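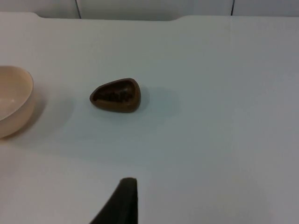
*Cream bowl and the little brown triangular dish, white table.*

24/03/2023, workshop pipeline notes

Big day! The upload tool for the Danham mod finally handles dependencies the way I wanted, so I'm writing all of it down while it's fresh (Leanne, skip to the part about tags if you only want the bit that affects you).

**Where we were.** Every time we pushed an update, the tool sent the whole package again, all 1620 files, even when the change was a typo in one tooltip. Subscribers had to pull the lot too. It worked but it was slow, and people on bad connections kept ending up with half a mod and a crash on the title screen.

**What changed.** The packer now builds a manifest first and compares it with the one from the last published build. Same hash, leave it alone. I tried it on the Harnell map pack with 21 changed textures and it picked out exactly those 21. I ran it again because I didn't believe it. Same result! Lovely.

The manifest is plain text, one line per file, sorted by path. Sort order matters: the first version used whatever order the file system handed back, and my machine and Leanne's disagreed, so everything looked changed on hers. Fixed with a forced lowercase sort.

**Tags.** Leanne Blackburn's idea from last week is in. Tags now live in the project file instead of being typed into the form, so they survive an update. Please don't edit them on the page any more, the next push will overwrite whatever you put there. Preview text works the same way. Change notes are still typed by hand and I'd like to keep it like that, they read better.

**Load order.** Still ugly. Jesier has to load before Wanigasekara or the crafting menu shows up blank. I tested both orders with a clean profile:

- Jesier first: fine, menu opens, saves load
- Wanigasekara first: blank menu, no error in the log at all

The empty log bugs me more than the blank menu. I think the script is being registered twice and the second one wins without a word. Added a warning to the loader for duplicate names, haven't run it on the big save yet.

**To do**

- try the packer with deleted files (only tested added and changed)
- rollback: keep the last 4 manifests, drop older ones
- old item page still says 2 required mods, should list Harnell too
- ask Leanne for her broken save from the beta branch
- move the hidden test item to friends-only so she can subscribe to it

Deleted files are the one I'm nervous about. If the manifest drops a line, does the client remove the file or just leave it sitting there? Going to make a dummy mod with one silly sound in it, publish, pull the sound, publish again and look in the folder.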